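3.2 Materials and layout of the work surface

The assembly used in the study is a planetary gear stage in reduced form. It was chosen after the pilot sessions in Staditz, where a more complete gearbox had been used and where most of the working time went into screws and covers. These parts told us little about the question of this paper, namely how the placing of parts before the start influences the order in which they are mounted. We therefore kept only a carrier plate and the small gears that belong on it, and left out the housing, the ring gear and every fastener.

The carrier plate is a flat white disc with a round hole in the center. Three short metal pegs stand upright on it, spread around the hole. Each peg takes one small spur gear. The gears are equal in size and tooth count, so any gear can go on any peg, and there is no mechanical reason to begin with one peg and not with another. This property was important for us. In the earlier work with the Plesero kit, the parts differed in size, and the order of mounting was then partly decided by the parts themselves.

The fit between gear and peg is a sliding fit. In the first version of the plate, which was made by our workshop in Haverford, the pegs had a sharp upper edge and the gears caught on it when they were lowered at a small angle. We rounded the edge by hand with fine abrasive paper and repeated this treatment for all plates. After this change a gear goes down by its own weight if it is held level, and it remains at the top of the peg if it is tilted. No grease was used, because it collects lint from the fabric and changes the fit during a long session.

All work is done on a mat of dark gray fabric. We tried three other supports before this one. A bare concrete surface was too hard: a gear that fell on it could roll a long way, and the plate moved as soon as it was touched from the side. A rubber sheet held the plate very well, but it also held the gears, and picking up a gear that lies flat became a task of its own. Foam was too soft, and the plate did not stay level on it. The fabric is a compromise. It lets the gear slide a little, it stops it from rolling, and it gives a dark and even background for the bright metal of the teeth.

The fabric has one disadvantage, and we describe it here for the reader who wants to repeat the work. It does not lie fully flat. When the mat is stored folded, the fold lines stay visible for days, and a gear placed on a crease can lean to one side. We did not iron the mat or fix it to the floor with tape – both were tested, and with both the fabric became stiff at the places where it had been treated. Instead, we shook the mat out before the first trial of the morning, put it down again, and smoothed only the central area with the flat hand. The creases outside of this area were left as they were.
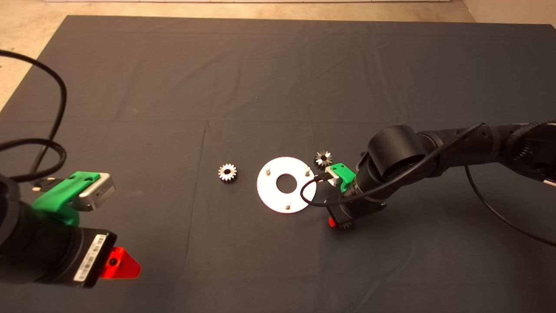 Figure 3. Carrier plate with three pegs on the fabric mat, and small spur gears, during a trial.

The position of the plate was the same at the beginning of all trials. It was put near the center of the mat. Its direction was not controlled by a mark, as a mark on the white surface could have served as a hint for the first peg. We only asked that one peg should point toward the near side of the mat, with the other two on the far side, one to the left and one to the right.

For the gears we used two starting layouts. In the scattered layout the gears are laid down apart from each other, at different sides of the plate and outside of its rim. In the grouped layout they are placed close together on one side. A gear was always laid on its flat face with the bore facing up. We did not use trays or cups for the gears. A tray gives a fixed place to each part, and with it the order of mounting tends to follow the order of the places, as was already seen in the Staditz pilot.

In total, 1098 trials were recorded with this material. The gears were cleaned with a dry brush after every 20 trials, and the pegs were wiped at the same time. After every 100 trials we exchanged the full set of gears for a second, identical set from the same supplier (Senberg), so that wear on the bores would be shared between the sets. We found no visible wear on the teeth. The bores became slightly brighter at the lower edge, but the fit did not change in a way that we could measure with our gauge.

A trial was taken out of the analysis if a gear left the mat, or if the plate was turned over. This happened in 8 trials, all of them with the scattered layout. In these cases the parts were put back by hand, and the trial was not repeated. Trials in which a gear was dropped but stayed on the fabric were kept, since the drop is part of normal work with such small parts, and the time needed to pick the gear up again is counted as handling time (see Section 3.4).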